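Planning the Gerow Street Fair: What I Learned
Project report, Events and Hospitality, Tallel College
June 14, 2026

So my project was the dessert table for the Gerow summer block party, and wow, I had no idea how much thinking goes into a table! I picked it because I love baking, and my budget was $204 for everything, napkins included.

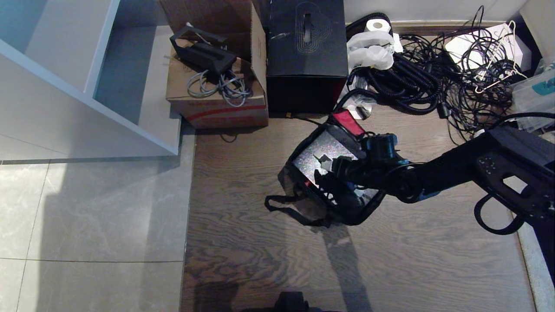
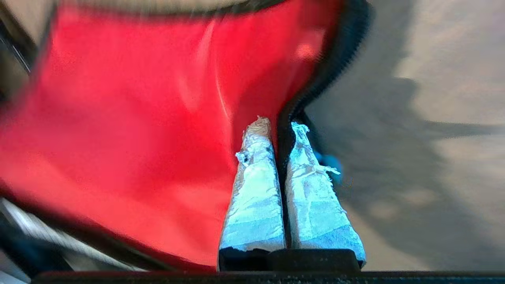

My first plan was cupcakes. Then I priced out the liners, the frosting and the carriers, and I was over budget before I'd bought a single egg. Lemon bars were way cheaper - you bake them in a sheet pan, chill them overnight and cut them small. I ended up with 157 bars plus two big bowls of strawberry punch (my aunt's recipe, with ginger ale and frozen berries).

The theme was a picnic, so I went with checkered paper and jam jars full of daisies. Randine Bakery Supply let me borrow their tiered trays, and they looked so cute!

The bars were gone in under an hour. The punch lasted longer, mostly because I set it at the far end where people didn't see it. Next time I'd put drinks first, make a second sign and bring way more ice. I'd also like to try a gluten-free batch, and I already have a recipe with almond flour bookmarked for the fall party.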